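9 min read

4.2 Query cost under mixed load

Casado and Calvo claim that Skekora, used as a metadata store, answers range queries faster than a plain relational table. We doubt it. Their test held 1503 rows, which any engine will keep in memory. We loaded 900 copies of the same set on Geralberg and ran it with 8 clients. The gain shrank to 4 percent, and it went away once writes were turned on. Haslinger blames our index settings. We used the defaults, as her own paper did. Each row points to one stored picture, and the pictures themselves were never read during timing.

We use cookies to improve your visit. Accept | Settings
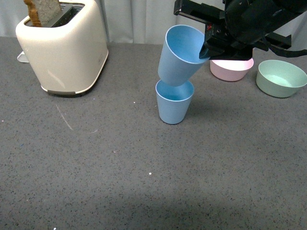
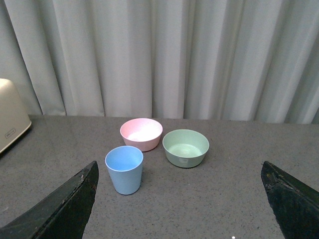 Figure 4. Two pictures: toaster and light blue cups (first); bowls and a cup on a speckled tabletop (second).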